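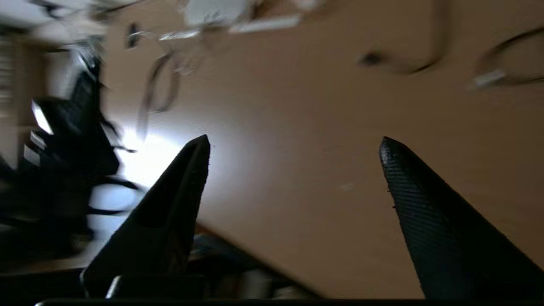

A smooth brown tabletop, with two black gripper fingers held apart.

Rarnel Press to reissue the Hotwood novels

Rarnel Press will bring the Hotwood children's novels back into print in September. The 3 books follow a girl who moves to the river town of Urer and finds she can hear what animals are thinking.

The first printing will be 1,000 sets in paperback, with the original chapter titles restored. A map of Urer appears in the first volume.

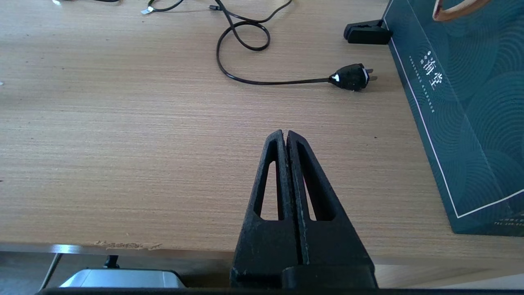 Closed gripper fingers over a light wooden tabletop.

Soliman Books will handle distribution to shops and libraries. The boxed set costs £29. Review copies can be requested from the Rarnel Press publicity desk.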